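How to find out why your simulated gripper keeps losing the block

Posted 15 Mar 2019 by Nuala Hayes
Filed under: Simulation, Grasping, Things That Were Our Fault

If you have come here from a search engine at an unkind hour, you probably have a simulated arm, a simulated block, and a log file which insists the one is holding the other. Meanwhile the block is on the floor. Or it is in the ceiling. In our case it was, for one memorable run, travelling at a steady pace towards the edge of the known world, with the log still reporting GRASP OK.

This page goes through how we tracked the fault down on Flidico, our pick-and-place test bench. Flidico lives entirely inside a simulator and has therefore never broken anybody's fingers, but the controller code it runs is the same code that goes on the Coughlan cell downstairs, which could have a decent try. So a false GRASP OK matters. An arm that believes it is carrying something will happily swing over to the drop point at full transfer speed, and an arm that is half carrying something will throw it.

You will need: a simulator that lets you pause and step, access to the gripper's contact data, a wrist camera view, and a colleague who will tell you when you are fooling yourself. Mine was Salma Ghoneim. Everyone should have one, though you'll have to find your own.

What the fault looked like

The job is dull on purpose. Pick a spotted block out of a tray, put it on the bare table, pick it up off the table, put it back in the tray. Repeat until bored. We ran 2,746 cycles over a long weekend, and on coming back found 48 of them marked as successes where the final position of the block was nowhere near the target.

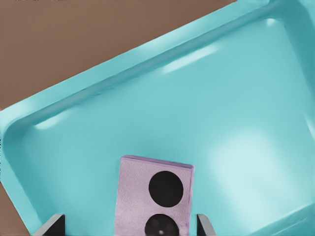 Forty-eight doesn't sound like many. Donal Ó Gríofa said as much, and was invited to imagine it as forty-eight blocks hitting him.

What made it awkward was that the failures came in little bunches, with long stretches of good behaviour in between. A fault that happens every time is a bug and you fix it before lunch. A fault that comes in bunches is a house guest.

Step 1: Stop trusting the success flag

Before doing anything clever, find out what your success flag means. Open the code and read it. I had been using ours for months and would have told you confidently that it meant "the block is in the gripper". It meant "the fingers were told to close, and then stopped moving before they met".

Those are different things. Fingers will also stop moving if they are jammed against the tray wall, or if one of them has come down on a corner, or if the motor has reached its force limit pushing a block sideways into something solid. The flag was a fair summary of the gripper's feelings. It had no opinion about the block.

Write down, in a plain sentence, what your flag tests. If the sentence has the object in it, good. Ours didn't.

Step 2: Log the gap on each side before closing

Two-finger grippers are usually described as if the object stands politely in the middle. In practice it's to one side, and the first finger to touch shoves it along until the second finger arrives. Usually this works fine, and is a perfectly respectable way to centre things.

So at the moment before the close command, record the distance from each finger's inner face to the nearest face of the block. In simulation this is free, because you can ask for the true pose of everything. (On real hardware you can't, and that is a whole other page, which Bláthnaid Daly has been promising to write.)

Record these four values, on one line per attempt:

left gap
right gap
angle between the block's face and the finger pads
height of the fingertips over whatever the block is sitting on

Don't be tempted to store only the average gap. We did that first. The average was lovely. It was lovely for every single failure. 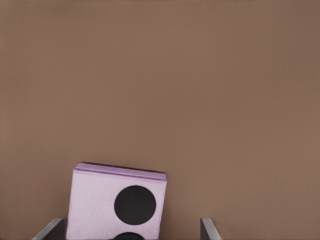
Table pick, fingers open. The block is much nearer the left finger than the right.

Once the gaps were logged separately, the bunches began to make sense. The bad attempts had a lopsided approach and the good ones mostly didn't. Mostly. There were plenty of lopsided approaches that came good as well, which is where Salma put her head round the door and told me to stop celebrating.

Step 3: Step through the close, one tick at a time

Pick one failing attempt and replay it from the same random seed. Pause just before the fingers close. Then step.

What you're looking for is the order of events. Write it down as you go, with a pen if need be:

Which finger touches first?
Does the block slide, tip or turn?
When the second finger touches, is it flat against a face or on an edge?
At what point does the success flag go true?

The last question is the one that got us. On our failing attempts, the nearer finger touched, the block started to slide, and friction slowed the finger for just long enough that the controller decided it had stopped. Flag true. Lift command sent. The far finger was still on its way over, like a man arriving at the bus stop as the bus pulls out.

What happened next depended on luck. Sometimes the far finger arrived in time and the block went up crooked but went up. Sometimes it caught the block's lower edge during the lift and flicked it. That was the flying.

Step 4: Check the surface under the block

Our tray and our table had different friction settings. The table was set by me, carefully, from a measured value. The tray had been imported along with its mesh and had whatever friction the simulator hands out to things that don't ask for any.

So, go through every object in your world that the block can touch and print its contact settings. All of them, including the ones you're sure about. You want friction, restitution (the bounciness) and contact stiffness. Anything sitting at exactly the default deserves a suspicious look.

In our case the slippery surface was hiding the fault. A block that slides freely doesn't slow the finger, so the flag behaves. A block that sticks a bit does. Nearly all the false successes were picks from the table, and we had spent two days staring at the tray, it being the complicated-looking one.

Step 5: Fix the flag, then fix the approach

Do these in that order. If you fix the approach first, the failures will go away, you will feel marvellous, and the broken flag will still be in there waiting for a worse day.

For the flag, we now want all of the following before the controller may say it has anything:

contact reported on both finger pads
finger speed below threshold for 15 ticks in a row
forces on the two pads within a sensible margin of each other
a small test lift, after which both contacts are still there

The test lift costs time, and Deirdre Keogh, who has to answer for cycle times, was not thrilled. We showed her the video of the block leaving for space and she came round.

For the approach, we added a correction. If one gap is more than twice the other, the wrist shifts sideways to even them up before closing. It is a few lines of code. It should have been there from the start, and in the old Gridis controller it was, until someone tidied it out in May. I have looked up who that was, and she is writing this page.

Step 6: Try to break it on purpose

Now put the fault back. Turn the sideways correction off, leave the new flag on, and start the block deliberately off-centre. Your controller should refuse to claim a grasp it hasn't got. It's allowed to fail. It isn't allowed to lie about it.

We did 100 of these with the block pushed well over to one side and turned a little. The new flag owned up to every bad grasp. It also turned down a few that looked all right to me, and I've decided I can live with a nervous gripper.

Then turn the correction back on and run the long job again. Compare the final block position with the flag on every cycle, and have the script halt on the first disagreement. A halted run at two in the morning is annoying, but a finished run full of nonsense is worse, and takes longer to read.

Before it goes anywhere near a real arm

A simulator forgives you. Please don't carry the habit downstairs. Our checks before the new code went on the Coughlan cell:

Transfer speed turned down to the teach limit for the whole first session.
Guard closed and interlock tested, by opening it and watching the arm stop.
Force limits on the fingers read back from the controller. What you typed into the config file doesn't count.
The "lost object" response tested with no object at all. The arm should stop where it is and ask for help.
Somebody within reach of the emergency stop who is not also holding a laptop.

That fourth one found another fault. With nothing between the fingers, the controller retried the pick forever, a bit faster each time, in what I can only call mounting panic. It's now limited to two retries.

Common questions

Can I just close the fingers more slowly?
You can, and it'll help a bit, but a slow finger is closer to the "stopped" threshold to begin with. We made it worse that way before we made it better.

Does this apply to suction grippers?
Step 1 does. The rest, no.

We use the Nikodance physics plug-in and our contacts flicker on and off. Is that the same thing?
Probably a separate problem. Try a smaller time step first, and if the flicker goes, leave it small and accept the slower runs. If it doesn't, check that your finger pads aren't two meshes lying on top of each other. Ours were, for a year.

Updated since first posting: Donal points out that the gap check needs an upper limit on how far the wrist may shift, or it will cheerfully steer a finger into the tray wall. He found this out the usual way. Ours is set to half the finger opening.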